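FOR IMMEDIATE RELEASE

Flarness return with second album "Hellville", out November 26, 2022

Barura Records is very happy to announce the second album from Flarness. It's called "Hellville" and it's out on vinyl, CD and all the usual digital places. Lead single "Somboon" is streaming now. Go listen. Then come back and read the rest of this.

First things first. It isn't a heavy record, whatever the title suggests. Hellville is a port town in the north of Madagascar, and the band had the name pinned to a song long before they had a song to go with it. They liked the way it looked written down. The title track ended up being the quietest thing on the album — a slow waltz on nylon-string guitar, upright piano, one voice, not much else. Label wanted it as track one. Band wanted it last. It's last.

The debut was done fast, mostly live, everybody in the same room, and it sounded like that. People loved it for that. This time they took longer. Sessions started in June and were supposed to be finished the same month. They weren't. Whole songs got thrown out, including one the label had already picked as a single (we're over it, mostly). What's left is shorter, slower and a good deal warmer than what came before.

"Somboon" is the closest link to the old sound. Fast, a bit scruffy, handclaps all the way through, and a chorus that shows up early and doesnt leave. The lyric was written on a night bus, and it's about wanting to call somebody and letting the phone battery run out instead. There's a horn part in the last minute that was meant as a placeholder, played on a cheap keyboard. Real horns were booked. Real horns came in, played beautifully, and were politely left off.

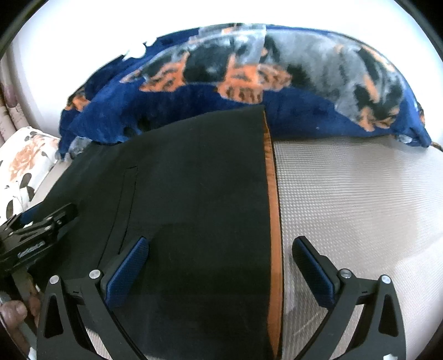

The band say they were never sure about the keyboard horns and argued over them right up to the day of the mix, with one side calling the part a joke that had gone on too long and the other side refusing to sing the song without it. They say it was settled by playing both versions in the car with the windows down. The keyboard won. They also say they'd like it known that the horn players were paid in full.

Elsewhere on the record: "Low Ceiling", all brushed drums and close harmony, already a favorite with the handful of radio people who've heard it. "Cousin", which is nearly spoken, over an organ drone. "Take the Stairs", the loudest moment, and the only time the distortion pedal came out of its bag. "Postage", a breakup song told entirely through things that need mailing back. Short one, that. Blink and it's gone.

The words are plainer than last time. There was a lot of fog on the debut — weather, rivers, birds standing in for people. Flarness have gone off birds. On "Hellville" people have jobs and bad knees and arguments about parking. There are love songs here but they're mostly about the long middle part, when everyone is tired and it's somebody's turn to cook. "Low Ceiling" has a whole verse about a leaking faucet and it's one of the most tender things they've put their name to. We're the label, we would say that. But listen to it.

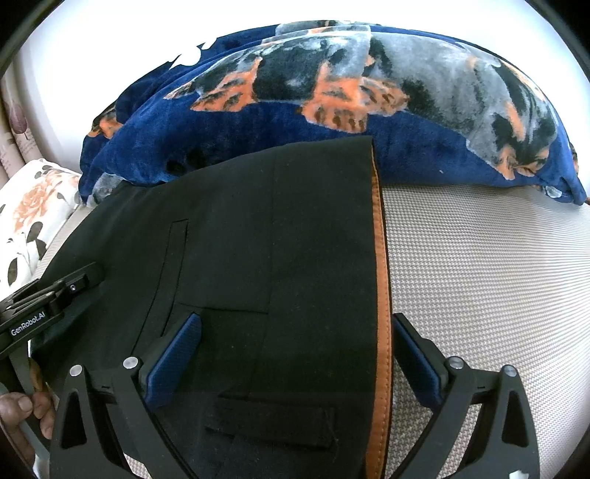 Production was kept in the band this time. No outside producer, no click track on most of it, tape where they could afford tape. Vocals were cut late in the day and mostly in single takes, and the breaths have been left in. So has a chair creak at the start of "Cousin", which the mastering engineer flagged as a fault and was asked very nicely to leave alone. If you're reviewing from the stream, headphones please. The low end on the organ tracks disappears on a laptop speaker and we've already had one email asking if the file was broken. It isnt.

Vinyl is a single LP in a plain sleeve with a lyric insert. First pressing comes with a download code. CD has the same running order. No bonus tracks on any format, no deluxe version planned, no colored variants. Please stop asking our poor mail order inbox about colored variants.

LIVE

Flarness will play roughly 20 shows behind the album. Small rooms, seated where the venue allows it. They'll be going out with a bigger line-up than before, adding cello and a second keyboard, and the plan is to play the new album start to finish and then take older songs as they come. Dates to follow in a seperate mailing. Tickets will go to the mailing list first, general sale after that. Support on all dates is to be confirmed, and we'll confirm it when we can.

There will also be 3 in-store sets in release week. Free entry, short, acoustic, bring a coat in case there's a line outside. Stores will announce their own times.

TRACK NOTES FOR RADIO

"Somboon" is the lead, clean as is, no edit needed. "Low Ceiling" goes to radio next. "Take the Stairs" has one swear in the second verse — a clean version is in the press folder, file marked CLEAN, please use that one for daytime. "Hellville" has a long fade and presenters should feel free to talk over the end of it. The band won't mind. Well, they might.

INTERVIEWS

The band are available by phone and video, with a few in-person slots still open. They're happy to talk about the recording, the words and the tour. Less happy to talk about the first album for the whole half hour. Advance streams go out on request to press and radio, please say which outlet you're with when you write. Reviews can run any time from now, no embargo.

Press photos, lyrics, credits and audio are all in the press folder. Links on request.

ENDS

Press contact: Barura Records press office | © Barura Records. All rights reserved. | Back to top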